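Categoría: Electrónica embebida / Listas de verificación

Inspección de placa controladora Atola, rev. 5
Revisó: Tài Phí. Fecha: 2 jun 2024

1. Alimentación
[x] Polaridad del conector de entrada.
[x] Regulador de 3,3 V estable con carga de 40 mA.
[ ] Fusible rearmable: el montado no coincide con la lista de materiales. Pedir confirmación a Vương.

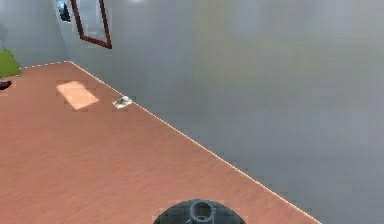
2. Bus I²C
[x] Resistencias de pull-up en SDA y SCL, una sola pareja por bus.
[x] Sin conflicto de direcciones entre EEPROM y sensor de temperatura.
[ ] Tiempo de subida en SCL. Comentario: dentro de límite a 100 kHz, fuera a 400 kHz con el cable largo. Repetir con cable corto antes de cambiar resistencias.

3. Protección y aislamiento
[x] Diodos TVS en las líneas externas.
[x] Separación entre pistas de red y baja tensión.
[ ] Tierra de protección: falta arandela dentada en el punto de chasis. No energizar desde red hasta corregir.

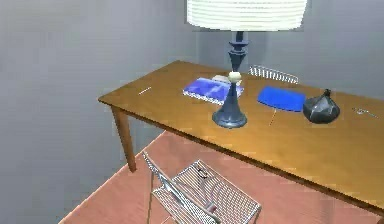
4. Firmware
[x] Watchdog activo desde el arranque.
[x] Salidas en estado seguro tras reset.
[ ] Registro de errores: la entrada 609 se sobrescribe si hay un corte durante la escritura. Pendiente desde abril.

5. Documentación
[x] Esquema y serigrafía coinciden, salvo J17 (pines 1 y 2 invertidos en el esquema).
[ ] Etiqueta de advertencia en la tapa.

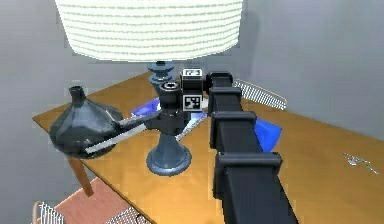 Fig. 3. Lámpara de mesa y brazo negro del robot (simulación).

Resultado: no apta para conexión a red. Se admite ensayo en banco con fuente limitada.

© Devidside, Barnport | Contacto | Volver arriba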